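Levcombe kitchen trial, Climex two-arm unit
Progress report, 05/08/2021

Where we are

The trial of the Climex unit has now used 248 of its planned hours. You asked for a plain answer on whether we should take up the purchase option. I can't give you a yes yet, and I think the supplier's own summary to you was kinder than the log supports.

What was promised

Climex sells the unit with the Bodar hands and a set of ready-made kitchen tasks, called Raju. The sales sheet says a new site can be up and running in five days. It took us 30, and most of that went on getting the tasks to accept our own drawers and counters. Climex has since called this "site tuning" and billed it separately. I have disputed the charge of 900 dollars and would ask you not to approve it until I hear back.

What we see

Single items with nothing near them are handled fairly well. Mixed baskets are another matter, and mixed baskets are what our kitchens have. The hands are slow to settle on a grip, and staff step in sooner than the log shows - an early rescue is not counted as a failure under the Climex rules. I have asked for those rules to be changed for the rest of the trial. So far they have agreed to "look at it."

The refrigerator drawer task is the one Climex likes to point to. It deals with one bottle at a time, in an open drawer. I would not base a purchase on it. 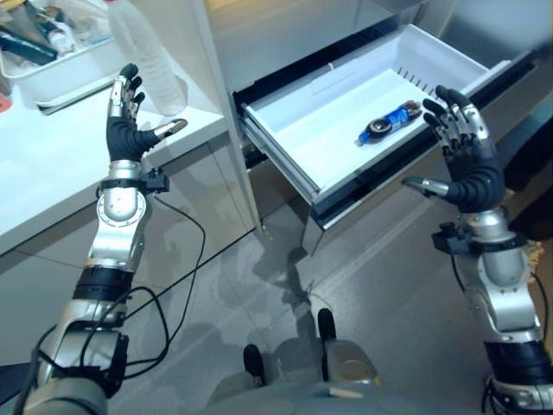

Kurniawati Santoso takes a different view: the drawer task was picked because it is hard on the wrists and the cameras, she says, and a fair trial should give it more weight than I do. She would also keep the full kitchen list going until November before judging anything.

I can live with the longer run, provided Climex carries the cost of it. The purchase option should stay closed until they put that in writing.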